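Court Watch Questions, Answered (Mostly)

I've been sitting in on criminal hearings and writing them up for the Rirkness Docket for long enough that the same questions keep landing in my inbox. So I finally put them on one page. I'm a reporter and not a lawyer, so please don't plan your defense around anything you read on this site!

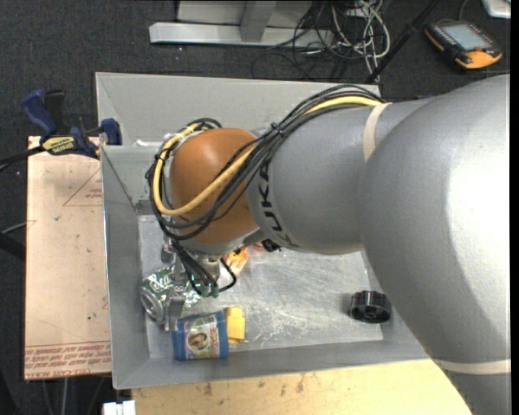
A KUKA arm at work over a gray metal bin.

Last updated 2025-11-10

Who writes this thing?

Mostly me, Adesuwa Iyamu. Ashok Bhatia edits, and he's the one who takes out my exclamation marks when he gets to a page before I hit publish. Raed Bataineh covers the evening arraignments when I can't make it.

Why did you name one person who was arrested and leave out another?

This is the one I get the most, and people are usually mad when they ask it. Our rule is that we name an adult once charges are filed in court. An arrest by itself doesn't get a name from us, even when the police put one in a press release. Sometimes two people are picked up in the same incident and only one is charged that week, so only one shows up in the story. If the second person is charged later, we add the name and put a note at the bottom saying when we did it.

We don't name minors unless they're charged as adults, and even then Ashok and I talk it over first.

What's the difference between arrested, charged and indicted?

Arrested means police took the person into custody. Charged means there's a document filed with the court that says which crime the person is accused of. Indicted means a grand jury looked at some evidence and agreed there was enough to go ahead. None of those words means guilty. I try hard to keep them straight, and if you catch me mixing them up, write to me — I'd much rather hear it from you than from a defense lawyer in the hallway (yes, that has happened).

You said the Fakhoury Street case was dismissed. Does that mean it's over?

Not always. That one was dismissed without prejudice, and I should've explained the phrase in the first story. It means the prosecutor can file the case again if they want to and if the deadline for that kind of charge hasn't passed. Dismissed with prejudice means it's done for good. I haven't seen anything refiled on Fakhoury Street so far. I check every couple of weeks, and if something turns up it'll go at the top of the original story.

Why do hearings keep getting pushed back?

Oh boy. Lab results come in late, a witness is out of town, the lawyer is in trial in the next room, the defendant got a new lawyer who needs time to read the file. Any one of those can move a hearing by a month. The Lorkus Bridge robbery case has been moved so often that I've stopped putting the next date in the headline. It's set for December right now. Call the clerk before you drive over.

Can I just walk in and watch?

Most of the time, yes. Adult criminal hearings are open to the public and you don't have to tell anyone why you came. Go through security, look for the printed list by the elevators, find the courtroom number and slip in quietly. Phones off. I mean really off, because Judge's orders about ringing phones vary and I've seen one held at the bench until lunch. Bring a sweater too, it's freezing in there all year.

Juvenile cases are mostly closed, and a judge can close part of an adult hearing for certain testimony. If a deputy asks you to step out, step out and ask your questions in the hall.

How do I get a copy of a police report?

You file a records request with the city. There's a form at the front counter and another one online, and they both end up in the same pile. Give the report number if you have it. If you don't, the date and the block are usually enough to find it. Expect names of victims and witnesses to be blacked out, and expect a no if the case is still being investigated. You can appeal the no. I do it a lot and I win some of them.

The biggest batch I've ever asked for was 300 pages, for the Kurex warehouse burglaries, and it took 3 tries to get the whole thing. The first two envelopes had the same pages in them. Keep a copy of your request!

My case was dropped and your story still comes up when people search my name. What can you do?

Write to us and include the case number. We don't usually delete stories, but we do update them, and the update goes in the first paragraph where people will see it. For minor charges that ended in dismissal or acquittal, you can also ask us to take your name out. Ashok, Raed and I look at those together. It can take a few weeks, so bear with us.

I have a tip. Is it safe to send it?

If somebody's in danger right now, call 911 and not me. For everything else, email is fine, but don't use your work account. If you need your name kept out of it, say so before you tell me the rest, and we'll agree on what that means first. I can't promise to publish anything and I don't pay for tips.

You got something wrong. Who do I tell?

Me! Send the link and the line that's wrong. Ruba Saab wrote in last spring about a sentencing story where I'd said two sentences would be served back to back when the judge had ordered them served at the same time. Big difference. It was fixed that afternoon with a correction on top.

Do you take letters?

Yep, 300 words or less, with your real name and the part of town you live in. Tiburcio Manríquez reads those and he'll email you back to confirm you wrote it, so check your spam folder.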